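Bed crew and the new grippers
Istville Workplace Talk

magalhaes_dad
Six years making beds, and since September I make them pinching the sheet with two black fingers so a robot can learn it. My hands feel left out. 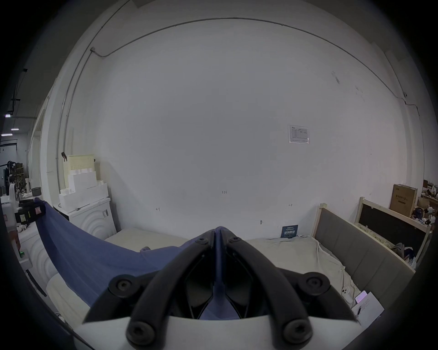
Re: Bed crew and the new grippers

semness22
Same pay?

magalhaes_dad
Same pay, half the beds. Anderson Marinho calls it a promotion. My wrist has questions. 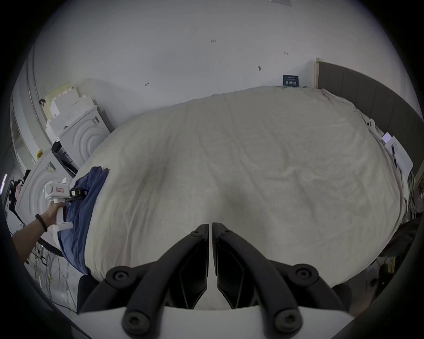 By 3 p.m. I catch myself reaching for my coffee like it's a duvet corner -- slowly, at an angle.

grisine_k
Sounds like training your replacement.

semness22
Disagree. Somebody still has to fix what it folds. I'd take the slower day.

grisine_k
You'd take it until it gets good.

magalhaes_dad
It has 137 tries from me so far. I wouldn't pack up your locker yet.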